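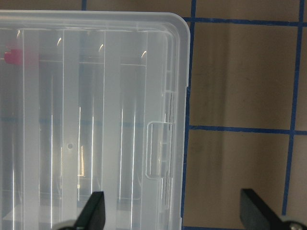
One reader wrote after the July post to say that the poor link margin at the Pultlow shed had nothing to do with the Safavi whip, and that I should look at the ground plane before I bought another antenna. Fair comment. I had changed the antenna and the mounting on the same visit, which makes the July numbers close to useless. The test has been redone with one variable at a time and the results are below.

Set-up

The node is a Merkeo module on its carrier board, running at fixed transmit power and fixed spreading factor with adaptive data rate off. The gateway is the Stoteseo unit on the house roof, unchanged from July apart from a firmware update that does not touch the receive chain. Firmware on the node sends a numbered packet on a timer, and the gateway logs RSSI, SNR and the packet counter. Missing counters are treated as lost packets. I did not attempt to separate collisions from fades.

Three antenna arrangements were tried: the Safavi whip straight on the board connector, the same whip on a short pigtail with a sheet metal ground plane under it, and the helical stub that shipped with the module. I swept all three on a borrowed analyser first. The whip on the bare board was resonant well below the band. With the ground plane fitted it moved up to roughly where the data sheet says it should be. The reader was right.

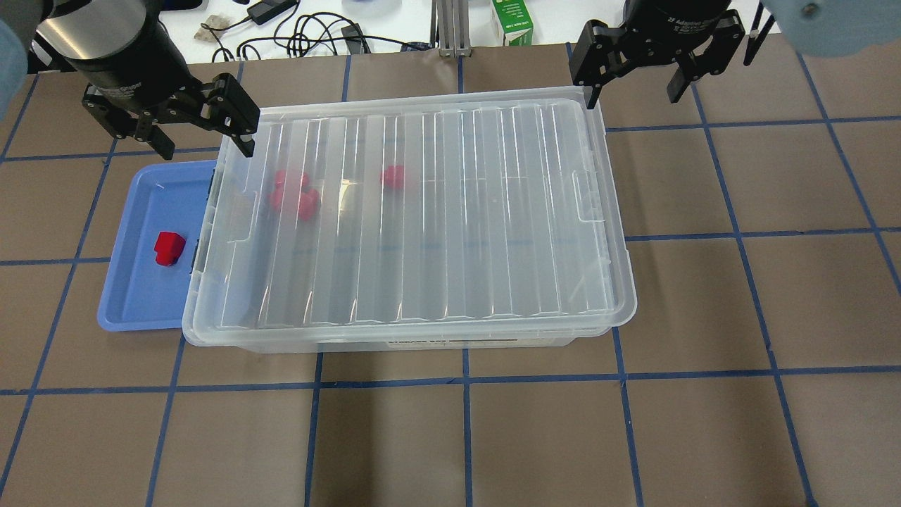 Position matters more than most home test write-ups admit. At these frequencies a shift of a few centimetres indoors can move you from a peak into a null, and if the node goes back to a slightly different spot after each antenna swap, the comparison is mostly measuring your own carelessness. In July I put the node back by eye. A bench surface marked off in squares of blue tape, like the one under the clear bin, is enough to fix it: note the square, note which way the connector faces, and put it back there every time. The grid does not need to be accurate, only repeatable. I also kept the coax run identical between tests, taped down, as a loose feedline will happily radiate and become part of the antenna.

The enclosure was the other loose end. Thin clear plastic without fillers is close to transparent at sub-gigahertz frequencies, so the lid contributes very little loss. What it can do is detune an antenna that sits hard up against it, and the effect is worse for the helical, which has a narrow bandwidth to begin with. Keep the element clear of the wall and anything metallic out of the near field. Batteries count as metallic - so does the foil lining on roof insulation, which caught me out in the shed.

Results

Each arrangement ran until the gateway had 811 packets on the log. Median RSSI for the whip with the ground plane was 9 dB better than the same whip on the bare board. The helical landed between the two, nearer the bare whip, and had the widest spread. Packet loss was negligible for the first arrangement and patchy for the others, with most of the losses in bursts in the late afternoon. I have not found the source. A neighbour's irrigation controller is the main suspect.

SNR tells much the same story but with less separation, because the gateway's reported figure flattens out at the top of its range. Anyone comparing antennas on a strong link should look at RSSI or add an attenuator at the gateway end.

I then raised the mast at the shed to 7 metres and repeated the best case only. The improvement was smaller than expected, and most of it was lost again in the extra cable. A lower loss coax would recover some of that, at a price I am not prepared to pay for a tank level sensor.

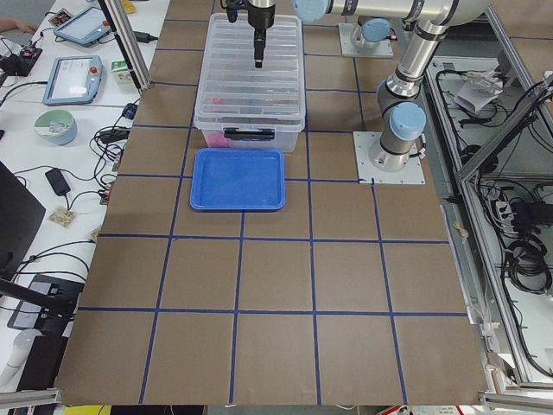
Still to do

The ground plane is a flat offcut and will be replaced with drooping radials, which should bring the feed impedance closer to fifty ohms. The pigtail connector needs proper sealing before summer. I would also like a full seven days of logging on the final arrangement to see whether the afternoon bursts follow the weather or the clock.

The raw logs are in the usual folder as CSV. Column order has changed since July, so older scripts will need the SNR and RSSI fields swapped.

Posted 31/10/2019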